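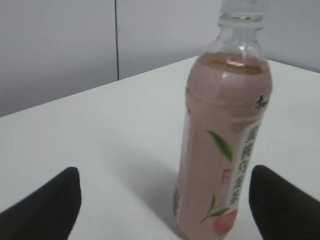
Bottled tea with a peach-pink sleeve label.

Bottled tea: your questions answered by a doubter

Last updated 5 March 2020 by Halima Nwankwo

Most of what gets written about bottled tea is written by people selling it. I buy it, I drink it, and I have stopped believing much of what is printed on the front. These are the questions readers send in most often.

Is it real tea?

Usually, in the sense that tea was involved at some point. It may have been brewed from leaves, or made up from a powder or a concentrate. "Tea extract" on the ingredients list tells you it was one of the latter. "Brewed" on the front of the label tells you much less, as you can brew a concentrate and water it down a month later. Read the back.

Is it healthier than a fizzy drink?

Sometimes, if it has less sugar in it. Plenty don't. Tea has a healthy reputation and the sweetened versions trade on it shamelessly. Look at the sugar per 100 ml, then look at the size of the bottle and do the sum yourself. Watch the "per serving" column too. I have seen bottles claiming to hold 2 servings, and I have yet to meet anyone who put the lid back on halfway and saved the rest for a friend.

What about the antioxidants?

What about them? Tea leaves contain compounds called polyphenols, and some of those survive into the bottle. How many depends on how the drink was made and how long it has been sitting about. A label that shouts about antioxidants without giving an amount is telling you nothing you can use. Even with an amount, I would want to know what it is supposed to do for me.

Does "fruit flavour" mean there is fruit in it?

Not necessarily. In this country "peach flavour" and "peach flavoured" are different things. The second should get its taste mainly from real peach. The first need not have been near one. A picture of fruit on the label is a better sign than the word "flavour", but the ingredients list beats both.

Why is milk tea in a bottle so sweet?

My guess is that sugar covers up a good deal. Milk and tea that have been heated for a long shelf life can taste flat and a bit cooked, and sweetness hides that. Normunds Priedītis, who ran the drinks fridge at a corner shop in Destville, told me customers asked him for a less sweet one all the time and then left it on the shelf. So perhaps we are getting what we pay for.

Will it keep me awake?

It might. Caffeine varies a lot between makes and many labels don't give a figure. "Herbal" normally means none, unless there is green tea or maté further down the list. If you are sensitive to it, treat a bottle like a mug of ordinary tea and don't have one at bedtime.

Is "no added sugar" the same as unsweetened?

No. It can still contain sweeteners, and fruit juice brings sugar of its own. If you want plain tea, the word to look for is "unsweetened", and then check anyway.

How long does it last once opened?

Follow the label. Many say up to 3 days in the fridge. I give milky ones less than that, particularly if someone has drunk straight from the bottle. Cloudiness in a plain tea can just be the cold. A sour smell or a hiss when you open a still drink means the sink.

Can I recycle the bottle with the sleeve on?

Ask your council, because the answer changes from one to the next. Full sleeves can confuse sorting machines, so pull yours off if it has a tear line. "Recyclable" on the label only means that it could be recycled somewhere.

Do you recommend a brand?

No, and I don't take samples. Make a pot, let it cool and put it in the fridge.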